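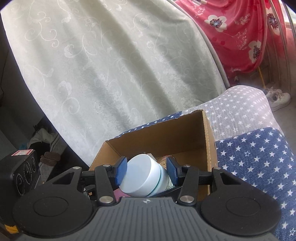 Photo: Ching-wen Ng

Search the archive
Advanced search

[ridis-guests] Re: Half board changes at the Tam house

07/02/2018

Ching-wen Ng wrote:
> The June newsletter says half board guests can now take dinner at
> either restaurant. Does that cover the set menu only? And is the
> credit per person or per room? We have two rooms booked at Tam,
> one of them with a child.

Per person, per night. Each adult on half board gets 165 toward dinner at Prikano or Fason, and each child under twelve gets half of that. It can be spent on the set menu or à la carte. Drinks are not covered at either place.

Three points the newsletter left out:

- Unused credit does not carry over to the next night. It can be pooled between rooms on the same booking, so yours will work as one table – ask the desk to link the rooms at check-in.
- Fason takes half board guests at the early sitting only. Prikano has no such limit, but it is closed for dinner one night a week and the night changes with the season.
- A stay of 5 nights or more includes one dinner at the terrace grill, which is charged outside the credit. The listed price there is 500 per table.

If you booked before the change, the old terms stay in force unless you ask for the new ones in writing. I moved our booking over by email and had a revised confirmation the next morning. Check the deposit line on yours. Ours still showed 1000 from the old rate and had to be corrected.

Last updated: 07/02/2018

Related threads
Airport transfer to Tam, late arrivals
Breakfast hours at Prikano
Ridis guest card: which shops accept it
Fason early sitting, high chairs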